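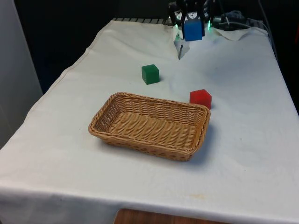

Tostthorpe, lundi 16 janvier 2023 — La blanchisserie Lirkance abaisse de 60 à 40 °C la température de lavage du linge de table. 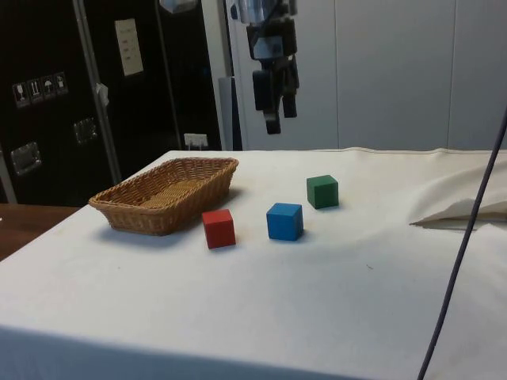

Le nouveau cycle dure 20 minutes de plus. Il concerne les nappes blanches, comme celle placée sous la corbeille en osier, et les serviettes. Le repassage reste inchangé.

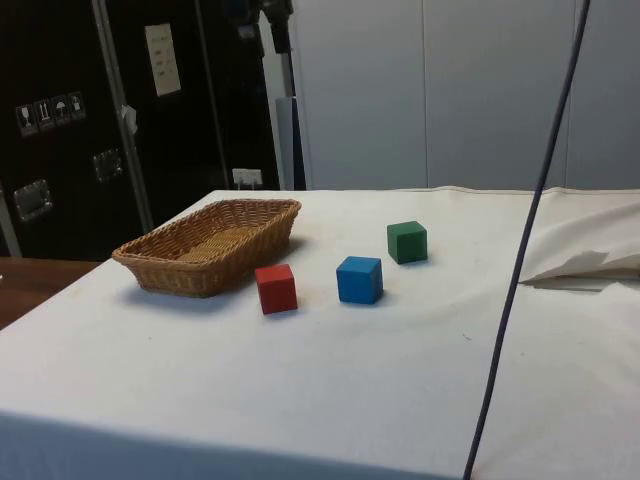
Les essais ont porté sur 300 pièces. Le linge de couleur suivra en février — avec la lessive Prillatix.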